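纸浆蛋托装填与搬动过程中的蛋壳损伤观察

课程项目报告(包装与储运基础)

一、选题来源

Fernside合作社每周向学校食堂送一批散装鸡蛋,到货后由食堂自己分装到小蛋托里,再放进冷藏柜。食堂师傅反映,分装后的蛋偶尔有裂纹,有的在冷藏柜里放一晚才看出来。蛋是路上裂的,还是分装时裂的,一直没有记录。本组把这件事作为课程项目,目标有三项:弄清裂纹主要出现在哪一步,比较几种装填顺序,给食堂写一份能贴在墙上的操作说明。

项目原本还打算比较不同厂家的蛋托,后来缩小了范围,只用一种。原因是第二种蛋托到货晚,与实验时间对不上。

二、材料

1. 鸡蛋。全部为褐壳蛋,同一供货来源,大小规格一致。共使用606枚,分批领取,用完的蛋如外壳完好即交回食堂。

2. 蛋托。Tokeck的浅蓝色纸浆模塑蛋托,三排,每排五格,一托十五枚。格底较深,格与格之间有凸起的纸浆柱。纸浆表面粗糙,对蛋壳有一定摩擦,蛋放进去以后不容易转动。

3. 照蛋灯。向生物实验室借用,用于检查发丝裂纹。肉眼看不见的裂纹在灯下是一条亮线。

4. 电子秤。Amano台秤,用于抽查单枚重量,剔除明显偏大或偏小的蛋。

5. 桌面。两张米白色桌子拼在一起,靠里的一张放杂物,靠外的一张放蛋托和待装的蛋。桌面光滑,没有铺垫子。

整个项目的预算上限为3,000元,主要花在蛋托和赔付破损鸡蛋上,没有用完。

三、方法

每一批蛋先全部过一遍照蛋灯,有裂纹的单独登记,不进入装填。检查完好的蛋放在桌上,逐枚装入蛋托,装满后再照一次,然后端到走廊另一头的冷藏柜,放好后取出照第三次。这样,每条裂纹都可以归到三个阶段之一:到货前、装填时、搬动时。

装填顺序设了三种。

甲:从远离操作者的一排开始,一排装满再装下一排,最后装靠近操作者的一排。

乙:从靠近操作者的一排开始,往远处装。

丙:不规定顺序,哪一格顺手放哪一格。

三种顺序轮流使用,每批换一次,避免某一种总是碰上同一天的蛋。蛋的朝向统一为小头朝下。放蛋时要求先让小头碰到格底,再松开,不允许在格口上方松手。

待装的蛋最初是从送货的大托上直接取。试做两批以后,改为先拿几枚放在蛋托旁边的桌面上,再从桌面取。这样取蛋的距离短,视线也不用来回移动。缺点是蛋会滚,后面再谈。 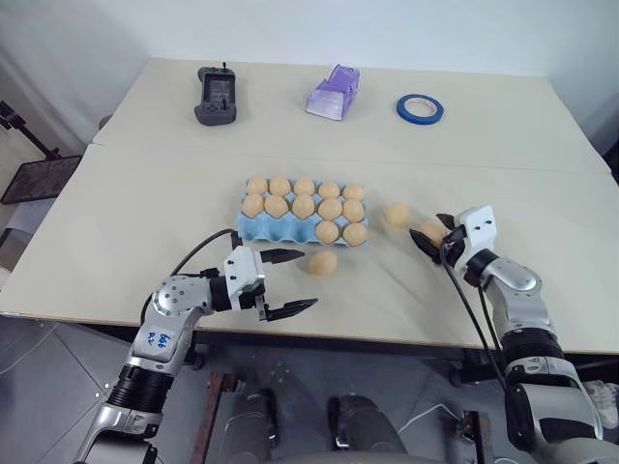
图1 蛋托装填过程。后排和中排已满,前排左侧三格空着。

甲种顺序的好处在于手不用越过已经装好的蛋。放最后一排时,面前没有阻挡,能看清格底,也能看清蛋有没有立稳。乙种顺序装到后面时,手腕要从前排上方伸过去,袖口和手掌都可能碰到露出来的蛋顶。本组在乙种顺序下记录到多次碰触,大部分没有造成裂纹,但操作者普遍觉得要放慢速度。

丙种顺序最快,也最乱。格子剩得不多的时候,空格常常夹在几枚蛋中间,手指没有地方张开,只能捏着蛋的上半部往下送。这种放法看不见小头,蛋容易歪着进去,靠在旁边一枚上。

四、结果

606枚蛋中,三次照蛋共发现有裂纹或凹损的蛋19枚。按阶段分,到货前七枚,装填时八枚,搬动时四枚。到货前的七枚多数集中在同一次送货里,那一次大托在箱内有受潮变软的情况。

装填时的八枚中,属于甲种顺序的一枚,乙种三枚,丙种四枚。样本小,本组不认为乙和丙之间的差别有意义,甲与另外两种之间的差别值得继续观察。

裂纹的位置也做了登记。装填时产生的裂纹多在蛋的侧面偏上,也就是与相邻蛋接触的高度。格底造成的损伤很少,说明纸浆模塑的底部对小头的缓冲是够的。搬动时产生的四枚全部在蛋托的外圈,其中有两枚在角上。端托时拇指压在托沿上,托沿往里弯,外圈的蛋受力比中间的大。

除蛋壳以外,还记录了两个与操作有关的问题。

第一,桌面滚动。放在桌上待装的蛋没有东西挡着,碰一下就会走。桌子之间有一条拼缝,滚到缝上的蛋会停住,但停住时可能磕一下。后来规定,桌面上待装的蛋不超过一小把,并且都放在蛋托跟前或侧边,不放在靠桌沿的地方。这条规定执行以后没有再发生蛋滚落的情况。

第二,半满的蛋托不能端。只装了后面几排的蛋托重心偏向一边,单手端起时会往满的一侧倾。最后一托只剩下六枚蛋,装在中间两排也不平衡,本组最后把蛋分散放在两端和中间,再用双手从底下托着走。这个做法比较费事,食堂日常不一定用得上。

五、讨论

三种顺序的用时没有精确比较。不同的组员手的大小不同,对蛋的握法也不同,用时上的差别主要来自人。项目开始时打算用秒表逐托计时,做了几批后放弃,只保留了大致的快慢判断。如果以后要做计时,应当固定由同一个人操作。

握蛋的方式比预想的重要。一部分组员习惯用指尖捏住蛋的两侧,另一部分习惯用手掌兜着。指尖捏在桌面上取蛋比较方便,往格里放时也能看见蛋身,但用力不均匀时会有压点。手掌兜着取蛋比较稳,放进格子时手掌占地方,需要中途换手。本组最后建议用指尖夹住蛋最粗处稍微偏上的位置,离开桌面后再对准空格,贴着格壁放下去。

纸浆蛋托的重复使用也是一个问题。托沿被拇指压过多次以后会软,角上有时裂开。实验后期有几个托已经不太平,放在桌上时一角翘起。本组没有把托的使用次数作为变量,搬动时的四枚损伤是否与旧托有关,无法判断。这是本项目比较大的一处缺陷。

另外,供货方的运输条件不在控制之内。Fernside使用的Droltine周转箱有内隔板,正常情况下大托不会晃动。受潮的那一次,箱盖没有扣紧,是否与此有关,供货方没有给出结论。

六、给食堂的操作说明(草稿)

1. 到货后先照蛋,有裂纹的当天使用。
2. 蛋托平放在桌面中部,长边对着自己,不要压在桌缝上。
3. 每次只取几枚蛋放在桌上,放在蛋托旁边。
4. 从远的一排装起,装满一排再装下一排。
5. 小头朝下,碰到格底以后再松手。
6. 装满后双手从底下托起,拇指不要压托沿。
7. 托角开裂或者放不平的,换新的。

说明给食堂看过一遍。师傅认为第4条可以接受,第6条在人手少的时候难做到,因为常常要一手开柜门。本组建议在冷藏柜旁边放一张小桌,先把蛋托放下再开门。是否采用由食堂决定。

七、后续

如果有下一组接手,建议做两件事。一是给每个蛋托编号,记录使用次数。二是增加一种蛋托作对照,例如格数更多的大托,看外圈受力的现象是不是仍然存在。原始登记表存放在课程文件夹中,10月新学期开始前不会删除。

相关项目报告
· 食堂冷藏柜分层温度记录
· 瓦楞纸箱受潮后的抗压变化
· 玻璃瓶装饮品的短途搬运
· 叶菜周转筐的清洗与晾干
· 旧纸箱回收分类点的布置

最后更新:2026-04-21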